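Three weeks with the Erneria kitchen arm kit

So the box from Erneria finally showed up in February, after two emails and one very patient phone call with Hélène Després in their support office. I'd been on the waiting list long enough to forget I was on it! The kit is the tabletop arm, the two-finger gripper and the little wrist camera, plus a year of their Nesgate software, and it came to 1,802 dollars with shipping. Ouch. But I've wanted one forever.

Kitchen stuff is what I bought it for, so kitchen stuff is what it got. 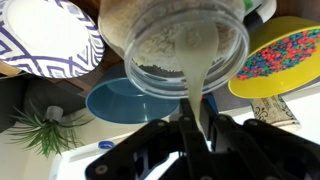
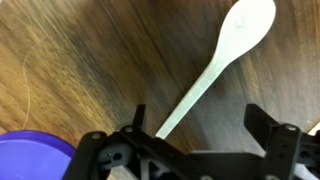 Setup took me an evening. The manual says 25 minutes, and maybe it is if you've done it before and you don't put the base plate on backwards (I did, twice). The Nesgate app found the arm right away, though, and the wrist view comes up on my laptop with hardly any lag.

Things I like: the gripper feels solid, the joints are quiet enough that I can run it at 6 a.m. with people asleep upstairs, and teaching it a move by hand is really fun. You push the arm where you want it, tap the button, push it somewhere else, tap again. My friend Nantana Thammasiri came over for coffee and had it going in no time, and she hates gadgets.

Things I don't like: the stock finger pads are too slick for my taste. I ordered the grippier Lâm ones for 17 dollars and I think those should just be in the box. The power cord is also weirdly short. And the app logs you out every single time you close the lid - drives me nuts.

I looked hard at the Baltow arm too, and it would have saved me 80 dollars, but the camera is extra and you have to mount it yourself. No thanks.

Would I buy the Erneria again? Yeah, I would, with the pads. Next up I want to try the bigger clamp base, because my counter has a lip on it and the standard one only just fits. If anybody has put that base on a counter with a lip, please tell me how it went in the comments.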